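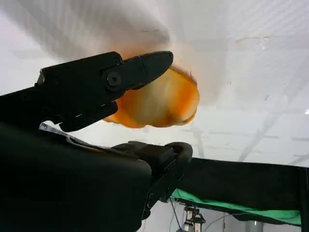 Uretti Two-Finger Gripper, reviewed 29 April 2021

We've had the Uretti on our returns bench since January, and I like it way more than I thought I would! Soft stuff used to wreck my wrists (100 bags a shift, easy). Now it does the grabbing and I do the checking, and I go home less sore.

Gripes? It still fumbles thin film -- the old Kan was worse -- and swapping fingers takes 36 minutes. Also, two of us got moved over to packing, and I miss the company. Four stars from me, and please, Uretti, print a bigger manual.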